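Kereama 17 Smartphone – Unlocked, Dual SIM

Home > Phones > Kereama > Kereama 17

In stock. Ships from our Laredmont warehouse.
Item number 3768-K
Listing updated 11/5/18

Overview

The Kereama 17 is a mid-size Android phone with a large battery, two SIM slots and a headphone jack. It is sold unlocked and works with any carrier that accepts outside GSM phones. Check the band list further down this page before you order, as coverage on smaller carriers varies from one area to the next.

This model takes the place of the Kereama 15. The body is slightly taller and the fingerprint reader has moved from the front to the back. Cases and screen protectors made for the 15 will not fit. The charger is the same, and so is the SIM tray tool.

Battery

Capacity is 3,768 mAh. With the screen at half brightness and one SIM active, Kereama rates it at 15 hours of video playback from local storage. Streaming over a mobile connection uses more power, and so does running both SIMs at once. If the second number is only needed during work hours, you can set a schedule for it under Settings > SIM cards > Timed standby.

The battery is sealed in and can't be swapped by the user. Our service desk replaces batteries on the 15 and the 17. Parts for the 17 are on hand now.

Storage and SIM tray

The phone has 64 GB of built-in storage. The tray holds either two nano SIMs or one nano SIM and a microSD card. You can't use all three at the same time. Customers coming from the Ovuvari line, where the card has its own slot, should keep this in mind.

Cards up to 256 GB are supported. Format the card in the phone before first use. Cards that were set up as internal storage on another phone will show as unreadable until this is done.
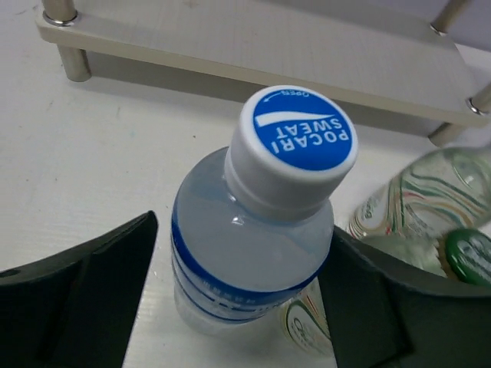

Photos and music can be moved to the card at any time from the Files app. Most apps can't. If you plan to install large games, leave the music on the card and keep the built-in storage free. The phone slows down noticeably once free space drops under 2 GB, and system updates will refuse to start.

Screen and camera

The screen is a 5.7-inch LCD with a resolution of 1440 x 720. It is bright enough for use outdoors, although colors look a bit washed out next to an OLED panel. There is no notch.

The rear camera is 13 megapixels with a single LED flash. The front camera is 8 megapixels. Video recording tops out at 1080p on both. There is no optical stabilization – for long clips a small tripod helps. The camera app has a manual mode, but it only saves JPEG files.

Software

Ships with Android 8.1. Kereama has said it will provide security patches every three months. No version upgrade has been announced, and we can't say whether there will be one. A few Kereama apps are preinstalled. The weather and notes apps can be removed, and the browser can only be turned off.

Specifications

Screen: 5.7 in. LCD, 1440 x 720
Memory: 3 GB
Storage: 64 GB, microSD up to 256 GB
Battery: 3,768 mAh, not removable
Charging port: micro USB
Headphone jack: yes, 3.5 mm
NFC: no
Fingerprint reader: yes, rear
LTE bands: 2, 4, 5, 12, 17
Colors: black, slate blue

In the box

Phone, wall charger, micro USB cable, SIM tray tool, clear soft case, quick start sheet. Headphones are not included. The slate blue version comes with the same clear case as the black one.

Works with

Bresesico BR-101 car mount
Bresesico wired headset with inline mic
Kereama 17 flip cover (black only)

The BR-101 holds the phone with or without the clear case. The flip cover is too thick for it.

Returns and warranty

Unopened phones can be returned within 30 days. Opened phones can be returned within 15 days if all parts from the box are included and the screen has no scratches. Please sign out of your Google account before sending the phone back – we can't process a locked phone and will have to return it to you.

The warranty is one year and covers parts and labor. It does not cover cracked screens or liquid damage. Keep your order number, as you will need it to open a claim.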